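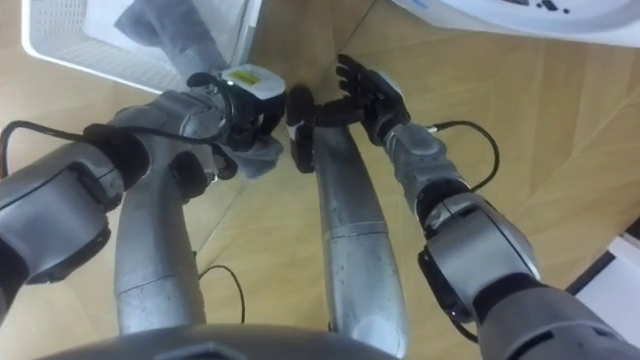
Why does chocolate turn white?

Last updated: Wednesday, July 15, 2026

Print this page | E-mail this page

Maybe you found an old chocolate bar in a drawer, and it had pale spots on it. Is it mold? Most of the time it is not. The white color has a pretty name: bloom.

There are 2 kinds of bloom.

Fat bloom comes when chocolate gets warm and then cool again. Inside the chocolate there is a fat called cocoa butter. When it becomes soft, a little of it moves up to the top. There it gets hard again and makes gray or white marks.

Sugar bloom comes from water. If you take cold chocolate into a warm room, small drops of water can sit on it. The sugar melts into the drops. Then the water dries, and the sugar stays behind as a rough white dust. You can feel it with your finger.

Can you eat it? Yes, if the chocolate was kept clean and smells good. It can taste a bit dry, like sand. At the Bererden sweet shop, Hajar Hamdy melts such bars for hot cocoa, and the children who come there do not notice any difference.

Try it at home: ask an adult for 2 squares of the same chocolate. Put one in a cool cupboard and one near a sunny window, both wrapped. In the evening move the second one to the cupboard too. Look at them after 4 days and draw what you see.

Text: Othmane Cherkaoui

This site uses cookies. Accept | Read more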